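Minutes of the Halliday Homebrew Club, 2nd June, back room at Floda

We got going a little late, as the kettle was on and everybody had news to share, and it was lovely to see so many of you after the long spring break. The November minutes were read and accepted with one small fix to the spelling of Vinov.

**Summer saison.** Rizal Lumenta brought bottles of the second test batch and passed them down the table. Most of us found it drier than the first and much the better for it, though there was a friendly back-and-forth over the coriander, which some would like to see cut in half. Rizal will brew it once more with less and bring both versions next time, so we can settle it with our glasses.

**Joint brew with Orkero.** Orkero has kindly offered us a day on their pilot system, with room for up to 5 of us on the brew deck. The grain and hops would come to $655, and the club account stands at $1,138, so we can manage it comfortably. Agreed to go ahead. Names on the sign-up sheet, please!
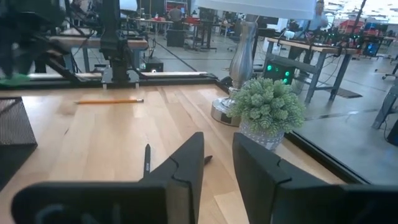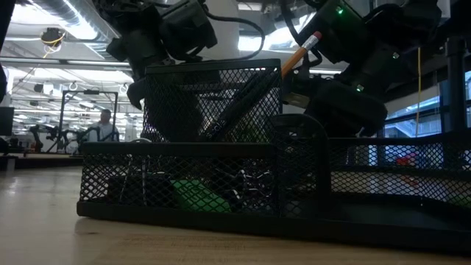
Rizal asked whether the joint beer had to be a pale ale, seeing that Orkero already pours two of them, and wondered if they might be talked into a dark lager instead. There was a good deal of warm murmuring at this, and we agreed to put it to them before any malt is ordered.

**Vinov bottle swap.** Same rules as last year: two bottles in, two bottles out, and do please label them with the style and the strength. Caps only this time, as the corks gave us such trouble.

**Other matters.** The big mash paddle is still missing. If it's in your garage, no hard feelings, just bring it along to the next meeting.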